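**Holiday mailing: customs forms, cutoffs and packing for November**

The seasonal mailing desk at Binside opens again in November for members who send parcels to family abroad. The procedure has changed in three places from last year: the form, the weight bands and the drop-off window. Please read the notes below before you pack, even if you have sent a parcel through us before.

## What the desk handles

The desk accepts holiday parcels going to addresses in Latin America, the Caribbean and southern Europe. Parcels to other regions should go through the regular post, and the desk can print the forms for those but will not take them in. Letters and cards are handled separately in the blue tray by the door. Cards that contain cash or gift cards are not accepted in either place.

Last season the desk processed 637 parcels. Of these, 19 came back. The most common fault was an address written in the wrong order for the destination country, followed by contents listed as "gifts" with no further detail. Both faults can be fixed at the counter, but only if the parcel is still open.

## The form

The old two-part form is withdrawn. The new one is a single sheet and must be filled in with black ink or typed. The following fields cause most of the trouble:

- **Contents.** List each kind of item on its own line. "Wool scarf, 2" is enough. "Clothing" is not.
- **Value.** Use the price paid, in US dollars. Homemade items need a value too. A tin of cookies can be entered at the cost of its ingredients.
- **Recipient phone.** Now required for every destination on our list. Many carriers call before they deliver and return the parcel if the line is dead.
- **Reason for sending.** Mark "gift" only if no money is changing hands.

If the recipient uses two last names, write both, in the order they appear on the identity card. Pickup counters often compare the label with the card and may refuse a parcel on a partial match.

## Cutoffs

Holiday dates differ by household. Some families exchange presents late on Christmas Eve, others on the morning of the 25th, and many wait for Three Kings in early January. The desk therefore works with two shipments. The first is meant for parcels that should be in the house by Christmas Eve. The second is for Three Kings, and for anyone who missed the first.

The closing date for each shipment is posted on the desk and sent by text message to members who have registered a number. Allow 10 working days for the sea-and-road route to the nearest hub, then local delivery on top of that. Local delivery slows down in the last two weeks of December – in rural areas it can stop altogether.

Drop-off is now from 4 p.m. to 7 p.m. only. The morning window is closed this year.

## Packing

Use a new double-wall carton if the contents weigh more than a pair of shoes. The desk sells the Lerow carton in two sizes, both flat-packed. Members may bring their own boxes, provided old labels and barcodes are removed or fully covered.

Tape all seams, including the short ones at the ends. Put a second copy of the address inside, on top of the contents. Fill empty space with crumpled paper. Wrapped presents may be opened for inspection, so a gift bag travels better than a taped package.

Nativity figures are the items most often damaged. Wrap each figure by itself, then put the set in a smaller box inside the carton with at least two inches of padding on every side. Detach halos, staffs and wings where the design permits. String lights should be coiled on card, with the plug taped down. Check the voltage at the destination before sending lights at all.

## Food

Food rules are set by the receiving country and change often. The current list is kept in the Mendes binder on the desk, sorted by destination. In general, factory-sealed dry goods with a printed ingredient label have the best chance of clearing. Meat, fresh fruit, seeds and soft cheese are refused nearly everywhere on our list.

Jars and bottles must be sealed, bagged one by one and packed upright. The outer carton needs the "liquid" sticker on two sides. Alcohol is not accepted, and neither are fruitcakes that list it as an ingredient.

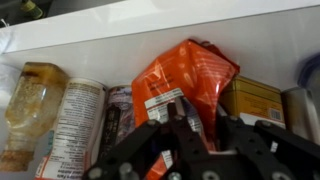 ## Fees and payment

The handling fee is unchanged and is paid at drop-off by card. Postage is worked out by weight and zone. The new weight bands are narrower than before, so a parcel just over a line costs less extra than it used to. The scale at the desk is the one that counts, and weights taken at home should be treated as estimates.

Insurance is optional and is limited by the declared value. Claims need the receipt and a photo of the packed box, taken before it is closed.

## Tracking

Each parcel gets a Jeto number, printed at the bottom of the receipt. The number becomes active when the shipment leaves the building, which may be a day or two after drop-off. Roughly 130 members asked about inactive numbers last year within that period. Please wait until the shipment notice has gone out before you write to the desk.

Parcels marked "held" need action by the recipient, usually a signature or a small local tax. The desk cannot release them from this end.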